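Subject: Re: [Plukar-food] Tinned fish and the salt question
Date: 30 January 2020
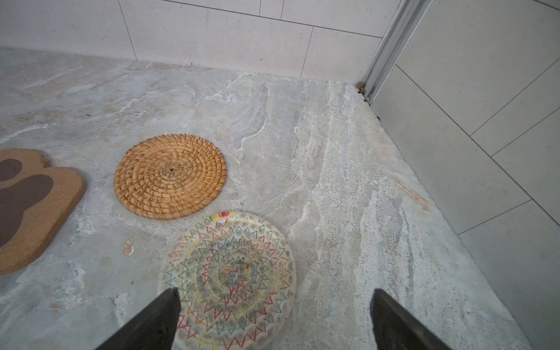 Round woven trivet on a marbled stone floor.

On the list, a member wrote:
> My doctor wants me eating more fish and less salt. I bought 5 tins
> of Koller sardines on special and the label says 462 mg of sodium
> a tin. Is there any point, or should I just lick the shaker?

Keep the shaker for guests. I went through my own cupboard last night, a humbling exercise, and the spread is wider than you'd think. The Oksanen mackerel in spring water comes in at 171 mg. The Ferkton herring is over 400, and that's before you get to the mustard sauce, which I always do.

Draining helps a bit if yours are in brine. Rinsing helps more, though you end up with a fish that has lost its flavour and its dignity. I mash mine with lemon and plenty of pepper and put it on toast — unsalted butter, if you're being good. Bread can carry a fair bit of salt too, so read that label while you've got your glasses on.

I'd eat the five you have, spread over a couple of weeks, and ask your doctor what daily number to aim for. Mine gave me one last April and I've been negotiating with it ever since.

Does anyone know if Koller still makes the no-added-salt ones in the green tin?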